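Nustik releases two-handed kitchen set recorded by remote control

June 14, 2025

Nustik has released Prasby, a collection of 3938 demonstrations of kitchen tasks performed by a simulated two-armed robot under direct human control. The recordings cover 10 task families, among them sorting produce, filling racks and baskets, and passing an object from one hand to the other. All were made in simulation, with operators driving both arms and the fingers of both hands in real time.

The set is intended for training control policies by imitation. Each demonstration consists of a video stream from a viewpoint above the worktop, the joint positions of both arms and hands, and the commands sent by the operator at each step. A short written instruction is stored with every recording. Commands and measured positions are kept in separate fields, so that a user can train on either one.

Operators worked through Amis, the company's remote control software, wearing a headset and a pair of tracked gloves. Wrist position is taken from the glove and passed to an inverse kinematics solver, which sets the arm joints. Finger motion is handled differently. The operator's hand and the robot's hand do not share the same proportions, so Amis matches the distances between thumb and fingertips and lets the individual joint angles differ. According to the release notes, this gives more dependable grasps on rounded items than copying the angles directly, at the cost of a hand posture that sometimes looks unlike the operator's own.

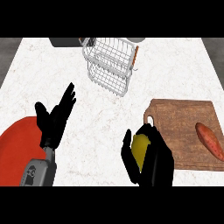 Fruit and vegetables account for a large share of the objects. They were chosen for their irregular outlines, which make the point of contact hard to predict from one attempt to the next. Start positions are drawn at random within a set area of the worktop, and items not needed for the task are left in place as clutter. The operator is given the instruction only after the layout has been loaded, and has no opportunity to rehearse on it.

One known difficulty is the lack of touch. The gloves used with Amis have no force feedback, and operators judge a grip from the picture alone. Nustik says this led to over-closing in the early sessions, with fingers commanded well past the surface of the object. The simulator tolerates this, but a physical hand would either stall or damage what it was holding. A limit on commanded finger closure was added in October, and recordings made before that change carry a flag in the metadata. The company advises leaving them out of any training run meant for transfer to hardware.

Occlusion is the second problem described in the notes. When a hand closes over a small object, the overhead view may show little of it, and the operator has to rely on the last visible position. A second viewpoint was tried and dropped after operators reported that switching between the two slowed them down. It can be rendered afterwards from the stored simulator states, and a script for doing so is included.

Failed attempts have been retained in a separate folder and are not part of the main count. A failure is defined as a dropped object, a time-out or a final position outside the target area. Recordings in which the operator recovered from a slip and went on to finish the task are treated as successes, and the correction is left in. Pauses at the start and end have been trimmed. Pauses in the middle have not.

Nustik has also published a baseline policy, Bite, trained on the main set. It takes the overhead view and the written instruction as input and outputs targets for both arms and hands. The notes give no hardware results. Evaluation was carried out in the simulator over 400 trials with layouts withheld from training, and per-task scores are supplied in a table with the download. Tasks using one hand scored higher than those requiring a handover, where most errors occurred as the receiving hand closed before the giving hand had opened.

The recordings, the replay tools and the Bite weights are available on request for research use. Amis remains a licensed product, though the finger mapping code has been included in the release so that users with their own gloves can record in the same format. Version 2 of the set will add tasks involving hinged doors and drawers. No release date has been given.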